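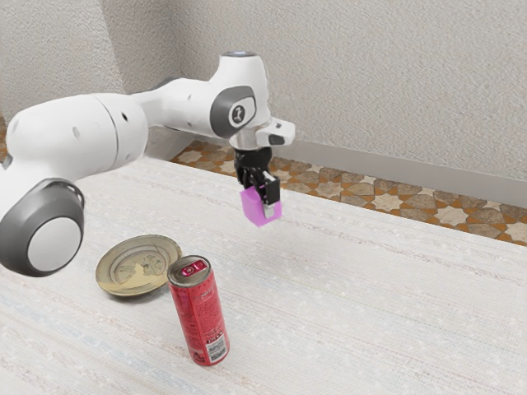 Sim cell notes, June: gripper and arm setup

Vurach uses cookies to remember your login. Accept / Settings

Scene loads with the cube, plate and red can on the pale cloth table. Cube held above the tabletop in the black gripper.

Changes to the cell config:
- Physics step rate set to 2000 Hz. The old value let the fingers sink into held objects.
- Grip force limit down from 75 N to 23 N. Pad friction unchanged.
- Wrist joint damping restored to the Skorkus defaults.
- Approach height raised five cm so the hand clears the can on the way to the plate.

Open: finger linkage still chatters on close in the log. Check the mimic joint gains before touching friction. Do not reload the old arm file; its wrist offset is wrong.

Recent entries
Poltari controller: timeout on reset
Sethi bench: homing offsets
Contact solver settings

© Vurach workshop notes | Back to top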